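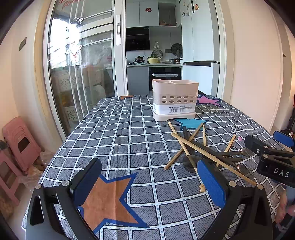
Ours has been next to the sink for 14 months and it still stands dead straight, writes Dalva Falcão, who'd like to see a third compartment for teaspoons. We hear that one a lot! For now there are two, and we think two is a good number for a small kitchen.

Onex two-compartment cutlery drainer
Cream plastic, raised base, from Plandis

We love this little caddy. It's a plain rectangular thing, and it does one job very nicely: you drop in the chopsticks on one side, the spoons on the other, and the water runs out through the round holes along the front (two rows of six) instead of sitting at the bottom. The raised base lets air get underneath – a big help if you've ever lifted a cutlery pot and found a slimy ring under it.

Chopsticks are where it really shines. Wooden ones hate standing in a puddle, so put them in thick end down and don't pack them too tight. Long-handled spoons go in bowl up. It looks good out on the table too, bright cloth and all, when everyone is helping themselves to noodles and you don't feel like setting places.

The label around the lower part is in Chinese and peels off best after a soak in warm water. A drop of cooking oil gets rid of any glue left behind.

Care
Wash by hand with dish soap. Run an old toothbrush through the holes now and then. Keep away from the stove.

Details
Weight: 400 g
Item number: 920
Color: cream
Returns: unused, within 10 days

Orders placed by noon on Tuesday go out the same afternoon. For larger orders – school kitchens, cafés – write to Lindalva Nogueira at the Plandis shop.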